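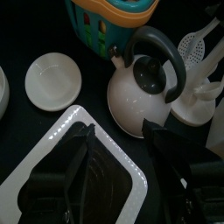

Are the "open-ended play" kitchen subscriptions worth it?

Posted by tidewrack, July, 9:40 pm

We moved to Seltport in spring and every parent I meet here is signed up for the Mesdale box. You pay 38 dollars a month and they send a few toy kitchen pieces "matched to your child's stage." The leaflet says pretend cooking builds early math, language and self-control. I have a three-year-old who already pretends to cook with gravel. Does anyone have a reason to think the box does more than the gravel?

gravyboat_2

We had it for a few months. The pieces were fine. My daughter liked the pot and ignored the rest. The "stage guide" that comes with it could have been printed for any child between one and seven. I cancelled when I noticed I was reading the guide more than she was playing.

Mellon_Road_Mom

I'll stick up for it a little. We're on our second year and my son plays kitchen every day. He sets the table, he takes orders, he tells me the soup is too hot. He was a late talker and this is where a lot of his words came from. You can be as cynical as you like about leaflets but I was in the room.

tidewrack

Glad he's talking, and I mean that. But kids that age pick up words whatever you do. How would you know it was the box?

Mellon_Road_Mom

I wouldn't. I also don't know it was his speech appointments, and I kept going to those.

oldhandsaw

The leaflet footnote goes to something called the Loureiro play report. I went and read it. It's a survey. They asked 19 families, all of them paying customers, whether they thought their child had improved. Most said yes. That's the whole thing. No comparison group, and no mention of what the children were like before.

gravyboat_2

19? I assumed there was a zero missing.

oldhandsaw

Nope. And 2 of those dropped out before the end and they don't say why.

pinchofsalt

I teach preschool so I'll be the dull one. Pretend play is good for kids, I don't think many people in my job would argue with that. What I argue with is the idea that it has to arrive monthly. Our play kitchen at school is donated bits, half of it doesn't match, there's a lid with no pot. The kids fight over the lid. What gets them talking is another kid who wants a turn.

Mellon_Road_Mom

Some of us have one kid and no yard, so "another kid" isn't lying around the house.

pinchofsalt

Fair. Then it's you, on the floor, ordering soup. You're already doing that part from the sound of it.

tidewrack

OK, I'm leaning no. Has anybody tried to resell the stuff?

oldhandsaw

Thrift store by the harbor has a whole shelf of it. Draw your own conclusions. I got a bag for less than a sandwich.

Mellon_Road_Mom

A full shelf means kids grow up. Mine will be on there too at some point.

Reader comments (2)

seltport_lurker: Check the renewal terms before you sign anything. Ours rolled over and it took me a month of emails to get out.

butterdish: We do the library toy loan. It's free, you take it back when they're bored, and the only catch is washing everything first.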